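Storing Large Soft Toys in a Shared Playroom
Project report, Design and Technology, Lerkwood College

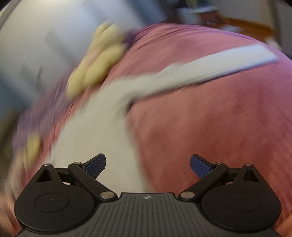
1. Background

The playroom at the Plirnus family centre is used by several groups each week. It has shelves for books and boxes for small toys, but no fixed place for the big plush ones. These end up on the floor by the door or on top of the book shelves. Our task was to find a cheap way of storing them that staff could use quickly at the end of a session.

The pink plush toy was the hardest item to deal with. It has a soft velvety surface, a broad white band and pale yellow shapes on it, one of them like a flower. It does not fit in any of the boxes and we did not want to squash it into a smaller space.

2. What we tried

We tested 2 methods over one term, finishing in December.

The first was a hanging net, bought from Makris. It was fixed across a corner at adult height. The net held the smaller toys well. The large ones pulled it down in the middle, and staff had to lift everything out to reach whatever was at the back.

The second was a low open bin which we built from a Brutesard flat-pack kit. The bin is 800 mm wide and stands directly on the floor. We left the front panel off so that toys could be pushed in from the side, and sanded the cut edges by hand.

3. Results

Staff timed the tidying at the end of each session. With the net it took 4 minutes. With the bin it took 40 seconds, although on that occasion some of the toys were already nearby – we should have put them all in the same starting places. This makes the comparison weaker than we wanted.

Children could use the bin without help. They could not reach the net at all. One member of staff pointed out that the net kept the toys off the floor, so sweeping was easier.

4. Problems

The bin slid when a child leaned on it. We added rubber feet, which helped on the hard floor but did nothing on the rug. Washing was also left out of our plan. The centre needs to know which toys have been cleaned, and a single bin mixes them together.

5. Further work

We would build a second bin with a divider and fix both to the wall. The net could stay for the small toys. The centre has kept the first bin and is still using it.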